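How to budget for your first tabletop robot arm station

Posted November 5, 2024

I've now planned three of these stations, and the first time I got the budget wrong by an embarrassing amount. I had a quote for the arm, I had a quote for the gripper, I added them up and went to my boss Balthasar Plattner with a number. He signed it. Then I spent the next two months going back to him for brackets. So this page is the way I do it now, and it works for a small shop or a teaching lab where one arm handles ordinary objects on one table.

Step 1. Write down what it will pick up

Do this before you look at a single catalog. I mean a real list, with the real objects, measured. Widest item, heaviest item, slipperiest item. My list for the Travodham station had 8 things on it, all kitchen and cleaning stuff, and the widest one ruled out the gripper I'd already fallen in love with (it was so pretty!). If you plan to pick things up by the rim you can get away with a narrower opening, but write that down too, so whoever programs it knows that was the plan.

Step 2. Measure the table and the space over it

Arms get sold by reach, and reach on a spec sheet is measured to a point in the air that you will never use. Take off a good hand's width. If you're hanging the arm from a frame above the table, measure your ceiling height, the lights, and anything that dangles. Ours went up 90 centimeters above the tabletop and I'd go a little higher next time.

Step 3. Get the arm quoted properly

Ask for two quotes, and ask both sellers for the same things: arm, controller, power supply, cables in the length you need, shipping, and a year of support. Skoson sent me a single figure and Bachmann sent me a list, and the single figure looked cheaper until I asked what was in it. Cables weren't. Cable length is worth a phone call all by itself, especially with an overhead mount where everything has to go up, across and back down again.

Step 4. Price the stuff that isn't the arm

My categories, in the order I fill them in:

Frame and mounting plate
Gripper, plus one spare set of fingers
Camera and camera mount
Emergency stop and whatever guarding your safety person wants
Cable clips, sleeves and ties
Table
Test objects

The frame is the one people guess at. Please don't guess. We got ours from Sundden and it came to $809 with the struts cut to length, and the struts are what stop the whole thing from wobbling when the arm brakes. I had tried to leave them out. Put them back in!

Step 5. Add the hours

Somebody has to bolt it together, route the cables, calibrate the camera and teach the first few motions. I allow nearly 90 hours for a first station and put it on the sheet as money, even when it's our own people. Balthasar grumbled about that line for a while, and now he asks for it on everybody else's projects as well.

Step 6. Hold something back

I keep a tenth of the total unspent until the arm has been running for 6 weeks. Last February that money went on longer cables (yes, again) and a second set of fingers with softer pads.

Step 7. Buy the test objects last, but do buy them

It's the cheapest line on the whole sheet and the one I get asked about most. You want variety in size and finish, and you want duplicates of anything that might crack. Grab what you can from the break room first and then fill the gaps at a dollar store.

Test objects deserve an actual line in the budget, even a tiny one, or you'll end up testing with whatever coffee mug is closest. Start with pairs that are awkward together, since a single item in the middle of an empty table tells you very little about the gripper you paid for. A big glossy red bowl nearly touching a smaller olive-green one is a good pair to budget for, with a clear spray bottle standing right behind the green bowl so the fingers have something to mind on the way down. All of that fits on a blond wooden tabletop under the arm — and if it won't fit on yours, go back to Step 2 before you order anything.

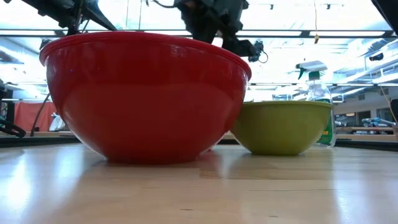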